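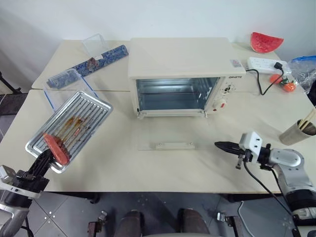
I signed up because my biscuits were like hockey pucks, one of our students wrote to us last September, and I kept coming because I wanted to know what everybody else was going to make next. We have had that note pinned up by the coat hooks ever since, and when we sat down to rewrite this page (the old one was very out of date, and still had our first phone number on it) it seemed like the right place to start.

So, hello, and welcome to Bellis! We are a small home baking school in Baltau, and we teach ordinary people to bake ordinary good things in the kitchens they already have. Bread, pies, rolls, layer cakes, crackers, the kind of cookies you mail to a nephew at college. We don't train pastry chefs and we don't hand out diplomas, although one of our evening groups did make themselves certificates out of parchment paper, and we signed every one of them.

Bellis began in a borrowed church kitchen with a folding table and a very moody stove. The first class was supposed to be a single Saturday-style workshop on sandwich bread, and at the end of it people stood in the parking lot talking about yeast until it got dark, so we put on another one, and then a pie one, and by the next fall we were looking for a place of our own. We found it on the ground floor of the old Mastisar building, across from the bus stop. It used to be a shoe store. The front windows are enormous and the afternoon light is lovely, and if you walk by around four you will often see a row of people peering at their loaves with very serious faces – do wave, they like it.

Our classes are kept to 8 people so that everyone gets a good stretch of counter and nobody has to learn kneading by looking over a shoulder. The basic course runs for four weeks, one evening a week, and begins with measuring, mixing, and getting to know your own oven. That last part takes longer than most folks expect! Ovens run hot, or cool, or hot on the left and cool on the right, and a recipe written for somebody else's big range may need a lower rack or a few minutes less in yours. We ask you to bring notes from home: what you baked, what the dial said, how the bottom looked. Small ovens are very welcome in these conversations. A pan of eight rolls is a perfectly fine supper, and you can get a long way with a quarter sheet pan and some patience.

After the basics you can go wherever you please. There is a sourdough group, a holiday baking series, a gluten-free course that fills up early, and a Sunday-supper pie club that has its own rules about lattice and will explain them to you at length. Families can book the kitchen for a birthday, and we do the dishes.

Most of our flour comes from Rasara, a mill up the valley that we have bought from since the church kitchen days. They let us know when a new harvest behaves differently, and we adjust the water in our recipes and pencil it into the binder. Ah, the binder. It now holds 245 recipes, nearly all of them brought in by students, with splashes and crossings-out and at least one argument about nutmeg running down the margin of three different pages. Anyone enrolled may copy from it as much as they like, and we do hope you will add to it.

We try to keep prices sensible. The basic course is $70, which covers ingredients, an apron to borrow, and whatever you bake, to take home with you. If that is a stretch right now, please just write to us and we will work something out quietly.

The school is open to visitors most mornings from ten until noon, and there is generally coffee on and something cooling on the rack. Come in by the side door, because the front one sticks in damp weather, and please tell us ahead of time about any nut allergies.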